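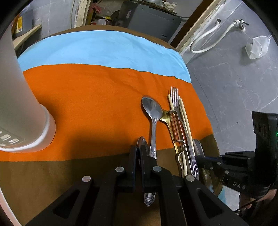 Spoons and other cutlery on the striped tablecloth

30 April 2020
By Orlando Giraldo

White film on flatware and glasses, Ellska undercounter dishwasher, Milach guest house kitchen
Status: closed, with one item to watch

Reported problem

Flatware and glasses come out with a dull white film. Plates look fine from a distance but feel a little rough. The film is worst on spoons, on the inside of the bowl, and on the lower third of the water glasses. It started in March and got slowly worse. No error code on the display. Machine fills, heats, drains and finishes the cycle in the normal time.

Background

The Ellska is the undercounter model with the built-in softener and the salt tank in the floor of the tub. The cycle counter read 1,187 when I opened this ticket. Cold feed only. Detergent was Wika powder, loose, measured with the scoop from the box. Rinse aid in the door dispenser, same brand. The kitchen had a new faucet and a new shutoff valve put in during March by Tseng Plumbing. I noted that early on and it sent me in the wrong direction for a while.

Entry 1

Soaked one glass and one spoon in white vinegar. The film came off both with a wipe. That points to mineral scale. If it had been etching, the glass would have stayed cloudy. Put a second glass through a full cycle with nothing else in the machine and no detergent. It came out with a lighter version of the same film, so the detergent is not the main cause.

Entry 2

Pulled the filter and the fine screen under it. Some rice and a piece of label in the coarse filter. Fine screen clean. Took off both spray arms and rinsed them out backward under the faucet. Three holes in the lower arm were partly blocked and I cleared them with a toothpick. Ran the normal cycle with a full load. Plates felt better. Glasses and spoons no change.

Entry 3

Checked the salt tank. It was full of water, as it should be, with salt to the top. The salt light was off. Based on that I ruled out the softener. This was a mistake, see Entry 6.

Rinse aid dispenser was half full. Turned the dial up one notch. Ran a load. Water beads were gone from the glasses but the film was still there. Turned it up another notch and got blue streaks on the glasses. Turned it back to where it started.

Entry 4

Called Tseng Plumbing and asked if they had changed anything besides the faucet and the valve. They said no. I asked if the dishwasher could have been tied into a different line. The house has a soft line for the laundry and a hard line for everything else, and the person on the phone wasn't sure which one the kitchen had been on. Waited for a callback. They called back the same afternoon and said the kitchen was on the hard line before and it is on the hard line now. I followed the pipe from the valve to the basement to be sure. They are right.

Also checked that the new shutoff valve was fully open. It was. Filled a bucket from the dishwasher hose and the flow was fine.

Entry 5

Bought a drop test kit and tested the water at the kitchen faucet. Result was 187 ppm. That is hard water, but the breakfast crew says the glasses were clear all last year on the same supply, so hard water alone doesn't explain it. Next step was to test the water inside the machine.

Entry 6

Stopped the machine after the final fill, opened the door, and took a sample from the sump with a turkey baster. Result was the same as at the faucet. The softener is doing nothing.

Went into the settings menu. On this model you hold the program button with the door open and the machine off, then turn it on while still holding. The hardness setting was at 2. The chart in the manual puts our water at 6. The manual also says the setting can go back to the factory value if the machine loses power for a long time. The breaker for that wall was off for most of a day when the faucet went in. That fits the start date.

It also explains the salt light. At the low setting the machine hardly regenerates, so it hardly uses salt, so the light never comes on. A full salt tank told me nothing.

Entry 7

Set hardness to 6. Before running anything I dug into the salt tank with the handle of a wooden spoon. The top was loose, but underneath was a solid cake of salt. Broke it up, scooped out what I could, and flushed the tank with warm water. Refilled with coarse dishwasher salt. The open bag in the pantry was table salt, which should not go in there. I threw it out and left a note on the shelf.

Ran one empty cycle to clear spilled salt out of the tub. Do this every time the tank is filled. Salt left sitting on the tub floor will pit the steel.

Entry 8

Ran a descaler packet on the hottest program, machine empty. After that, two normal cycles to give the softener a chance to regenerate. Took another sample from the sump. It turned on the first drop, so the water is soft now.

Washed a full load of glasses and flatware. Glasses clear. Spoons still had old film, as expected, so I soaked them in vinegar and warm water in the utility sink, rinsed them, and ran them again. They came out clean. Do not soak the silver-plated pieces that way. Wash those by hand and dry them right away.

Cause

Hardness setting went back to the factory value after the power was off. Caked salt in the tank was a second problem and may have been there longer.

What was changed

Hardness setting from 2 to 6. Salt tank cleaned and refilled with the correct salt. Filters and spray arms cleaned. Rinse aid left at the original setting. With softer water we can use less powder, so the scoop is now filled to the lower line.

To watch

Salt light should come on at some point in the next several weeks. If it doesn't, take another sump sample and reopen this ticket. After any power outage, check the hardness setting first. The button sequence is written inside the cabinet door to the left of the machine.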